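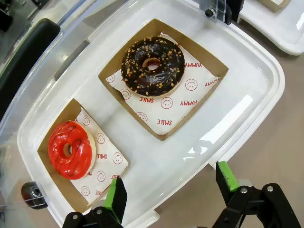
Plumoto-Greifer, Vergleichstest. Zweifingergreifer der Firma Vaněk, getestet im Oktober gegen den Saugkopf Saro. Aufgabe: offene Pappschachteln vom Tablett heben, Inhalt unversehrt. Im Bild die Finger mit grünen Auflagen, dazu Doughnuts mit Schokoglasur und roter Glasur als Testobjekte -- weiche Ware, schwieriger als Dosen. 30 Durchgänge je Greifer, Leitung Radomír Ďurica. Saro verlor zwei Schachteln, Plumoto keine. Steuerung von Warnness, bei beiden die selbe. Taktzeiten wurden nich veröffentlicht.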